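From: Siham Hamdan
To: dawber-equipment list
Subject: Re: [dawber-equipment] Second station: what do we need to order?
Time: 4:10 pm

Miklós, thanks for starting this before the April deadline and not on it. Answers below, with your message quoted where I'm replying to it.

Miklós Rácz wrote:
> Bastien wants a second two-arm station at the Girkton
> site, same as the first, working on laundry. I have the
> Imedus quote for the arms and grippers. Can we sign it and
> worry about the rest later?

We can sign it. We did that last time, and then we worried about the rest later for most of a quarter. The arms arrived on schedule and sat in their crates while I argued with Facilities over who pays for an outlet. I'd like to have that argument first this time, while everybody is still in a good mood.

> The quote is good for 58 days. It includes one spare set
> of gripper fingers.

One set is optimistic. Fingers are the part that meets the world, and the world at our place is mostly made of basket rims. Please ask for four sets and let them talk us down. Ask also whether the spares are the same shape as the ones fitted. Last year they were "equivalent," a word that cost Qusai an afternoon with a file.

> Do we have to buy a washing machine? Fares says we could
> use a mockup, a box with a round door on it.

Fares has been saying this since the first station and I admire his consistency. I priced the mockup. By the time someone has built a door with a proper latch, a seal that pushes back and a drum that turns when you lean on it, we'll have invented the washing machine, at greater expense. Buy the washing machine. Get a front loader, the plainest one in stock. It doesn't need an app.

If we aren't plumbing it in, say so in the purchase request. Otherwise Facilities will plan for a water line, and the water line will have a budget code, and the budget code will have a meeting.

> What about Ludness for the install? They can do it all in
> one visit.

They can do it all in one visit if the room is ready. If it isn't, they charge for the visit and then do it all in another one. I have nothing against Ludness. They're pleasant people and they bring their own coffee. But please don't book them until Qusai has walked the room with the list.

The list, then. I've put it in the order I'd spend the money, so that if we get cut we can lose things from the bottom.

1. Arms and grippers, per the Imedus quote, with the extra fingers. Check that the cables on the quote are the length we need and not the length they like to ship.

2. Power. Two separate circuits, one for the station and one for everything people will plug in next to it. Bastien, that includes the kettle.

3. One front-loading washer. Floor level, no pedestal. The pedestal looks smart in the showroom and adds height we'd then have to plan the reach around.

4. Baskets and clothes. I have down 169 for this line, and Bastien has already asked if it's a typo. It isn't. We want baskets in several shapes with handles molded in, and clothes in different weights, in both strong colors and white. A red shirt is easy to find. White on white in a pale basket is where I'd expect the long afternoons, so buy plenty of it. Secondhand is fine.
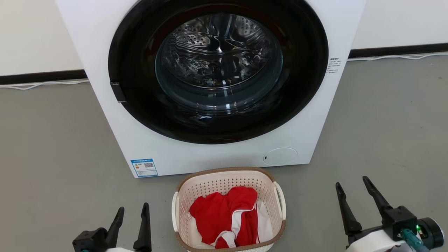

5. Floor and cable management. 400 for cable covers, floor tape and somebody's time to put them down. Thin white cable along a baseboard is tidy enough until a basket gets dragged over it, and I'd sooner pay for covers than for a new cable every month.

6. Spare tubing, connectors and the small odd parts. No figure yet. Qusai keeps a drawer and will tell us what's missing from it.

7. A chair. I'm serious. The first station has never had one, and whoever minds it borrows mine.

> Who signs off?

Bastien, once the numbers for item 6 are in. Miklós, can you go back to Imedus on the fingers and the cable lengths? Fares, you're welcome to make one more case for the box with the round door, in writing, with a price. Qusai, please walk the room and send me the outlet positions. A sketch on the back of something will do.

I'll turn this into a purchase request when I have all three replies. Until then please don't order anything, including the chair, which I'd like to pick.

Siham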